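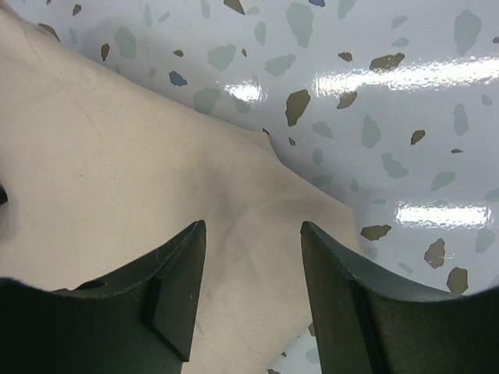
드디어 원인을 찾았어요! 9월부터 저를 괴롭히던 '헛집기' 이야기입니다.

제 로봇 팔 Plesia는 얇고 부드러운 걸 집는 연습을 하고 있는데요, 잘 집다가도 가끔 손가락을 허공에서 닫고는 당당하게 "파지 성공"을 띄우고 올라갑니다. 100번 돌리면 80번 성공이라고 기록이 남는데, 옆에서 지켜보면 도저히 그 숫자가 아니었어요.

처음엔 반짝이는 테라조 무늬 바닥을 의심했습니다. 천장 조명이 길게 번져서 손목 카메라가 높이를 잘못 읽나 싶었거든요. 조명을 끄고도 돌려 봤는데 결과는 똑같았고요(저녁 내내 깜깜한 데서 뭐 한 건지…).

범인은 그리퍼 쪽 판정 기준이었습니다. 모터 전류가 기준값을 넘으면 잡은 걸로 치는데, 두 손가락 끝이 서로 맞닿아도 전류가 똑같이 올라가더라고요. 두꺼운 블록만 집던 시절 설정을 그대로 쓴 제 잘못이죠. 그래서 닫힌 뒤 손가락 간격도 같이 보게 고쳤습니다. 간격이 0에 가까우면 무조건 실패 처리! 그리고 실패가 연속 3번이면 팔을 세웁니다. 예전엔 빈손으로 끝없이 왕복해서 손가락 끝이 바닥을 긁은 적도 있어서, 이건 진작 넣었어야 했어요.

고치고 나니 성공률 숫자는 뚝 떨어졌는데 기분은 훨씬 좋습니다. 이제야 진짜 숫자를 보는 거니까요! 다음엔 접근 각도를 4단계로 바꿔 가며 접힌 부분을 노려 볼 생각입니다. 로그 정리되는 대로 또 올릴게요.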